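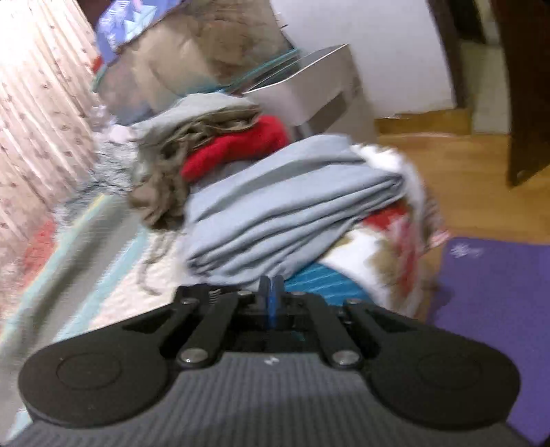
Dendora Hand Gripper, build-it-yourself kit, rev 2

In stock. Ships flat in one box. Hand tools only, no soldering on the base kit.

Two-finger hand-held gripper for recording pick and fold demos at home or in a shared shop. Squeeze, fingers close. Let go, spring opens them. Camera mount at the back looks down over the fingers so your footage and your grip line up. Started as a bench project at Sindilport (our shared workshop), got asked for plans so many times we boxed it up.

What it's good for

Laundry mostly. Shirts, towels, blankets, kids clothes, whatever is in the heap. Soft stuff is where most cheap grippers give up, the tips skid or they pinch two layers when you wanted one. Narrow tips on this one get in under a fold edge. Also fine on boxes with an open top, bags, small kitchen things. Not for glass. Not for anything you would be sad about.

In the box

Main body, dark gray, ribbed back section, printed
Left and right side housings
Inner arms, 1 pair
Outer arms, 1 pair
Fingertips, narrow, 1 pair
Large pivot screws, silver
Small top screws, silver
Return spring, plus spare
Hex key, two sizes
Camera plate with strap slot
Printed build sheet

NOT in the box: camera, memory card, computer, thread locker. You want thread locker. Get the blue kind, a drop on each pivot, not the red or you will never get it apart agian.

Build time

One evening if you have built anything before. Two if not. Kittipong Meesuk did the build sheet and he writes short, so read each step twice. Inner arms go on first. Outer arms second. If the fingers don't meet in the middle you have a left arm on the right side, everybody does it once, swap and carry on.

Pivots should be snug and still swing. Tighten till it drags then back off a hair. Top screws can be firm. Do not crank on them, it's printed plastic under there.

Numbers

Rated 4,000 closes before you should look at the pivots. Bench unit is at 2,294 and still going, one spring changed. Runs 40 minutes of filming comfortably before your hand wants a rest, heavier cameras less. No motors in the base kit so nothing to charge except the camera.

Filming tips

Go slow. Slower than feels normal.
Leave the fingers nearly closed on the approach, open late.
Pile things up messy, stripes and plains mixed. Tidy piles make boring data.
Bright window off to the side is ok. Straight ahead, your fabric goes dark.
Patterned blankets are harder than plain ones, save them for when you're warmed up.
Wipe the lens. Lint gets everywhere.
Same room every time is a waste, move around the house.

Add-ons

Wide fingertips, for towels and thick fleece. Fits rev 1 and rev 2.
Vương grip sleeve, soft, stops the body going slick in a warm room.
Motor pack, so the same fingers go on an arm and repeat what you recorded. Needs soldering. Needs patience too. Files are free if you want to print your own bracket.
Mesus desk stand, holds the gripper tips-up between takes. We resell this one, they make it.

Notes from builders

"Second one went together in half the time. The housings are tight going on, warm them up in your hands first." Hạnh Từ

"Wish the spring was a bit lighter. Cut one coil off the spare and it's perfect for me now." Randa Nassar

"Folded a whole basket with it before I trusted the thing. Socks are still a pain." Anas El-Sayed

On the spring, lighter version is coming in Feburary, will be a cheap swap. If you cut your own, file the end flat or it chews the seat.

Known problems

Left housing on early rev 2 kits is a touch oversize. Sand the inside lip, two minutes, done.
Build sheet step 6 shows the old arm. Follow the text, ignore the drawing.
Camera plate rattles with very light cameras. Bit of felt tape fixes it.

Returns and spares

Kit can come back unbuilt. Once the pivots are in it's yours. Broken arm in the first month, send us a picture and we print you another. After that arms and tips are sold in pairs, screws in a bag. Thoa Văn packs the spares and answers the email, mornings are best. Put your rev in the subject line, it's molded inside the left housing.

Shop pickup ok, message first.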